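April, 9:40 p.m.

Home late again. I want to get this down before I forget the order things happened in, because I will need it when I write up the method section and my lab notes from today are mostly arrows.

The trimmed set is done. We started with 2,093 demonstrations on the two-arm table, and 106 of them came out this morning. Most of those were ones where the operator stopped halfway to fix a cable or talk to somebody and the log just kept running. I had expected more. Malte had a script that flagged anything with a long pause in it, but the script also flagged people who were simply careful, so I went through the flagged ones by hand. That took until lunch. My eyes hurt.

The idea is still the one Detlef Fuchs sketched out in the winter. When a person moves an arm through a task they hesitate before the hard part. They slow down, drift a little to one side, come back, and then commit. The policy learns the hesitation along with everything else. At the moment where the bottle has to go into the loop of the rack, ours would hang over it and shiver, sometimes until the time limit. Niletti (our name for the policy, Malte's choice, I have stopped asking) would get the bottle all the way there and then not do it. Detlef wanted to cut the slow stretches out. I wanted to keep them but give them less weight in training, on the grounds that a person slowing down is telling you something about where precision matters. We agreed to run both and stop arguing.

So there are three versions now. One is trained on everything left after this morning's cleanup. One has the slow stretches cut. One has them kept and weighted down. Same settings for all three, same seed, same number of steps. The training finished over the last few nights on the full set, and I had to redo the last bit today after dropping the bad ones, which I should have done first. Lesson for next time: clean before training. I have written that down before.

We ran the wine rack task all afternoon. 660 of the demonstrations are wine rack ones, more than for any other task, so if the weighting does anything it ought to do it there. 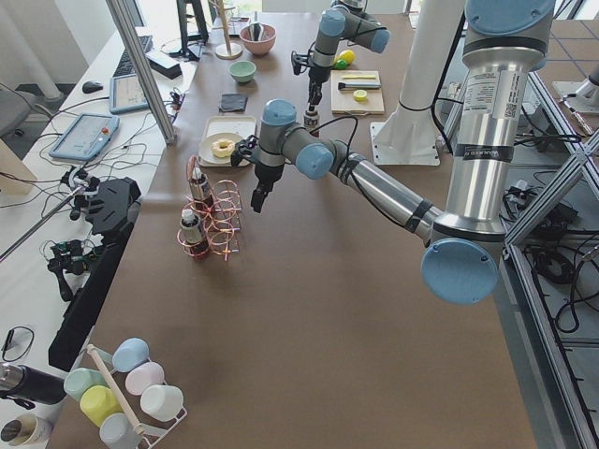

Malte reset the table between trials and I called start and wrote down the outcome. We kept the rest of the table busy on purpose. The first round of tests back in the fall was done on a clear surface and the reviewers at Brukwood were right to complain, since the arms did well there and then fell apart once anything else was within reach. We put different things out for different blocks now and move them a little each time. It slows the resets down a lot. Malte marks the start positions on a printed sheet, which is fairer than what I used to do, namely put things back where they felt right.

We did 94 trials before we ran out of day. They were split among the three versions in a shuffled order, and I did not know which one was running until the end. Malte had the list on his side. I think he gave it away a couple of times by the way he folded his arms, but I tried not to look at him.

Results, as far as I can say tonight:

The plain version did what it always does. It grasps fine. It carries fine. It hangs over the rack.

The cut version was fast and a bit frightening. With the slow stretches gone it goes in at close to carrying speed, and if the bottle is even slightly turned in the gripper it hits the wire and pushes the whole rack along the table. I stopped it by hand four times. When it worked it looked very good, and Detlef, who came in for part of that block, saw mostly the good ones. He left happy.

The weighted version was the best of the three. It slows down near the rack but it does not stall. It also recovered a couple of times from a bad first approach, backing off and trying again, and neither of the others did that today. I don't want to make too much of that. The backing off could come from a handful of demonstrations where one operator did exactly this, and if so it is just that person showing up in the data. I should check by taking their demonstrations out. That means another training run, and the machine is promised to the Oruvton people until they are done with whatever they are doing, so it will have to wait.

What bothers me is the handoff task. We only got to it at the very end, and there the weighted version was no better than the plain one. With both arms moving it is hard to say what counts as hesitation. One arm is often slow only for the reason that it is waiting for the other one, and my weighting treats waiting and hesitating the same way. I knew this was a weak spot and I had hoped it would not matter. It matters. Malte suggested computing the speed for the two arms together, so that a stretch only counts as slow if neither arm is moving much. That is easy to do, an afternoon maybe. I am annoyed I did not think of it.

I also have to decide on how to score the stalls. Right now a stall is a failure, same as a drop. Malte says a robot that stops and does nothing is a better failure than one that shoves the rack, and that the table in the paper should show them apart. He is right and it will make the cut version look worse, so Detlef will need to be told before he sees it in a draft. I would like to tell him in person. He has been carrying this idea around for a long time.

Other things. The wrist on the far arm is making a small clicking noise on fast turns again. It doesn't show in the joint readings. I wrote it in the log book and asked Malte to listen for it too, and he heard it, so I am not imagining it. We will run that arm slower until somebody has had a look.

Ate standing up at the desk around three, half a sandwich. Missed the call from Mom and called her back from the bus on Fraser Street. She asked if the robots can do dishes yet. I told her we were working on bottles. She said her neighbor has a man who comes in to do the windows and he is very reliable.

For tomorrow: copy the trial videos off before anybody records over them. Write the two-arm speed thing. Ask Detlef if he has time after ten. Put the sheet with the start positions somewhere I can find it, and bring tape, the good kind, because the last roll left glue all over my clipboard.

Going to bed. The laundry is still in the machine and it can stay there.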